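Week 2: Why do we stack things? Storage, shelves and the everyday kitchen

Notes for the Wednesday group, January 17, 2024

Right, last week we got as far as the larder and then ran out of time (my fault, I got going on the cheese safes). So we'll pick up with the plates. If you missed it, Fedir Bondarchuk has kindly typed up what was on the board, and there are copies in the tray by the door.

What I want you to take from this session is that tableware is shaped by where it lives as well as by what goes in it. For most of the week a bowl isn't holding soup. It's sitting in a cupboard under another bowl, and potters and factories have known that for a very long time. Have a feel of the foot ring on your own bowls at home before next week. On a good stacking bowl the foot sits neatly inside the one underneath and doesn't scrape the glaze. On a bad one you get that grey ring everybody blames on the dishwasher.

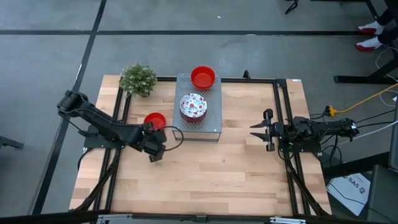

Fig. 1. Two red bowls, and patterned dishes in a stack.

Now, pattern. I do go on about this, sorry! If you decorate the middle of a plate, the pattern disappears as soon as you put another plate on it. If you decorate the rim, you may still get a bit of colour showing. The old dresser was a way round the problem: plates stood up on edge, facing the room, and you could show off the whole set. Once people moved to closed cupboards, the plates lay down flat and all that lovely middle was hidden until dinner time.

The Ulley inventory (on your second sheet) is a nice one to look at here. It lists 103 pieces of table china for a household of 6. Have a think about what the rest were for. Pirmin Thaler thinks most were kept for harvest suppers and hardly used otherwise, and I'm inclined to agree, though the inventory doesn't say so anywhere and I'd like to hear other ideas.

Plastic changes the sums again. It's light, it doesn't chip in the same way, and you can make the wall quite thin, so the bowls drop further into each other and a tall stack takes up very little room. The slope of the side is called the taper, or draft if you're talking to a moulder. You need some of it anyway just to get the bowl out of the mould. Too little and the bowls grip each other (we've all stood there twisting two beakers apart). Lots of taper and they nest beautifully but hold less than you'd expect from looking at the top.

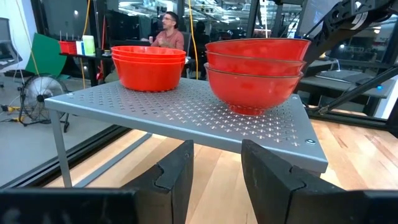
Fig. 2. Stacked red bowls. Note the fairly straight sides on the orange-red ones at left rear.

For next time:

Read the Prantl chapter on shelves, skipping the bit on hinges unless you like hinges.

Measure one bowl from your kitchen, then a stack of two. Take the first height from the second and you've got the extra height each new bowl adds. Bring the numbers with you.

Write me 300 words on one cupboard you know well. It can be your gran's, I don't mind. Spelling won't be marked.

The Skilham visit is now in April. Bring a pencil, as they won't allow pens near the dressers.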